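This is the sim half of Givik, my two-arm button presser. The hardware half lives on a bench at the Gadstead shared workshop and gets its own repo once the wiring stops embarrassing me.

## What's in it

- 280 recorded runs, 20 seconds each at most
- joint angles and gripper commands for both arms
- `scene/` – arms, console, cabinet, orange cube
- `shirazi.yaml` – lighting and floor settings (named after the playlist I had on, sorry)

The job is to get a gripper to the yellow button without mashing any of its gray neighbors. I modeled the console with a sloped face, and that slope cost me most of February! My first approach path came straight down, so the fingers kept landing a row too low.

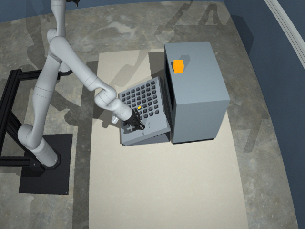
Tilting the wrist before the last bit of travel fixed most of it. I still get bad runs when the arm starts folded up tight, and I left seven of those in on purpose – they're tagged `miss`.

## Running it

You'll need Etero, my little playback script, which is in `tools/`:

`python tools/etero.py --run 12 --steps 400`

Leave off `--steps` and it plays the whole thing. Contact forces are junk right now, so please don't train on them.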